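Kindelero Neighbors > Home & Family > Clutter

How do you get kids to let go of toys they never touch?

Posted by plumbline_pete

We moved to a smaller place in May and the toys came with us, all of them, like in-laws. My two are 5 and 8. Neither has played with most of this stuff in a year, but the second I pick something up with intent, it becomes the most precious object in the house. Last night there were tears over half a plastic egg.

I have tried asking nicely. I have tried the "some other child would love this" speech, which my 8-year-old answered with "then they should get their own." Is there a method that works, or do I just wait for college?

3 replies

mossy_gutter
Been there, three kids. Don't ask them what to get rid of. Ask them what to keep. Give each kid one bin (ours are 11 gallon, from Povex, and the lids never fit) and tell them to fill it with favorites. Whatever doesn't make the bin goes in a box in the garage with the month written on it. If they ask for something by name, they get it back, no lecture.

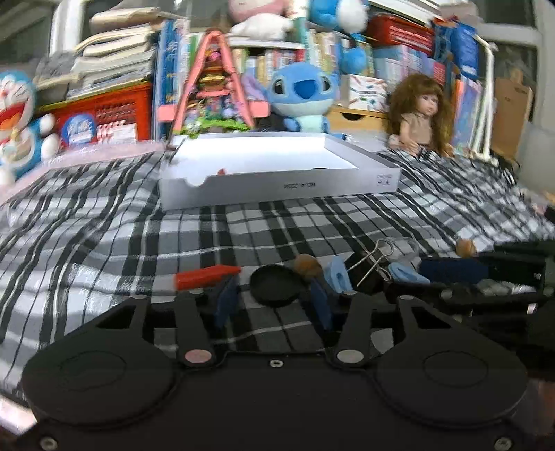
We did 30 days the first time. Out of two full boxes they asked for one thing, a dinosaur, and they got the dinosaur. After that I drove the rest to the thrift store on Bezerra while they were at school. Do not let them ride along. I made that mistake once and we came home with a used karaoke machine.

Tiny stuff is its own problem. I quit sorting it. It all goes in a shoebox, and when the lid won't close, they pick what leaves. They're harsher than I would be.

dad_of_708
just throw it out when theyre asleep. they wont notice

northporch
Please don't do the midnight thing with an 8-year-old. They notice. My daughter is grown, with a mortgage, and still brings up a stuffed walrus at Thanksgiving.

The garage box is good advice but I'd shrink it for the 5-year-old. A whole room is too much at that age. Do one shelf, 15 minutes, then stop even if it's going well. Also, books aren't toys, so leave those out of it or you'll be there all night rereading the one about the bus.

If you want a little cash in it for the older one, the Dronura swap page lets kids' stuff go up in bundles. Mine made enough for a pizza and got very interested in what else we owned. Keep an eye on your tools.

plumbline_pete
Bins are ordered. The egg is staying, I've been told.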